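Muffins sinking in the middle after switching to the Zidby oven – ticket log

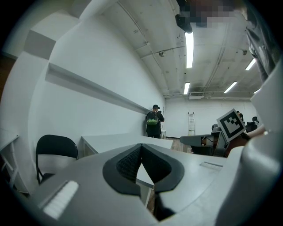

Gray gripper with black finger pads

Status: Closed
Area: Small-batch baking, muffins and loaf cakes
Product: Zidby countertop convection oven
Opened by: Kulsoom Awan
Handled by: Zorkik Kitchen Support

Problem as reported

I bake lemon and poppy seed muffins for a market stall every Saturday. The recipe hasn't changed in a long time and it worked well in my old oven, a Polat with top and bottom heat and no fan. I moved to the Zidby in January. Now the muffins rise fast, brown on top, then drop in the center when they come out. The ones at the back are darker than the ones at the front. A toothpick comes out clean at the edge and sticky in the middle.

Batter is flour, sugar, eggs, plain yogurt, sunflower oil, lemon zest, poppy seeds, baking powder and a little baking soda. I use paper cases in a 6-hole metal pan, two pans at a time on separate shelves.

What I have tried: longer bake (tops too dark), new tub of baking powder (no change), smaller eggs (no change).

Reply 1 – Support

Thanks for the detail. Please confirm:
What temperature are you setting, and is it the same number you used in the Polat?
Is the fan on?
Do you have a separate oven thermometer?
How full are the cases before baking?

Reply 2 – Kulsoom Awan

Same number on the dial as before, 375 F. Fan is on, I didn't know it could be turned off. No thermometer. Cases are filled nearly to the top because customers like a big muffin.

Reply 3 – Support

The fan moves heat into the batter faster, so the outside sets and browns before the middle has caught up. The usual correction is to go down 25 degrees. Please try one pan only, on the middle shelf, at 350 F with the fan on. Fill the cases three quarters full. Leave the door closed until the tops have set. If you can get hold of an oven thermometer, hang it from the middle shelf and note the reading once the ready light comes on and again 10 minutes later.

Reply 4 – Kulsoom Awan

Bought a Nesance dial thermometer. Results from this morning:

Ready light on: 310 F
10 minutes later: 345 F

Baked one pan after the second reading. Much better. Four muffins were level and two had a slight dip. Back row still a bit darker. I had been putting the pans in as soon as the light came on, so that may be part of it.

Reply 5 – Support

Agreed. On this model the light comes on when the air near the sensor gets to temperature, and the walls and shelf take longer. Allow the extra 10 minutes every time. For the back row, turn the pan once, after the tops are set and no longer wobble.

One question on the recipe. How much baking soda goes in, and do you mix the batter ahead?

Reply 6 – Kulsoom Awan

Half a teaspoon of soda plus two teaspoons of baking powder for 12 muffins. On market days I mix everything the night before and keep the bowl in the fridge – that is the only way I can be at the stall by 9.

Reply 7 – Support

That is a lot of raising agent for 12, and the soda starts working on the yogurt as soon as they meet. Please leave the soda out and keep the two teaspoons of baking powder. If you need to prepare ahead, keep the dry ingredients in one bowl and the wet in another, and stir them together just before baking. A few lumps are fine.

Reply 8 – Kulsoom Awan

Done as above, two batches. No sinking in either. The crumb is closer than it used to be and the lemon comes through more. Color is even with the turn. They are a little smaller, and I can live with that.

I also tried both pans at once on two shelves. The lower pan needed roughly 6 minutes more than the top one but came out level.

Resolution

Temperature lowered to 350 F with fan. Extra 10 minutes of preheating after the ready light. Cases three quarters full. Baking soda removed. Wet and dry mixed just before baking. Pan turned once after the tops set.

Ticket closed at customer's request. Reopen if the thermometer reads below 335 F after the full preheat, as the sensor may then need checking.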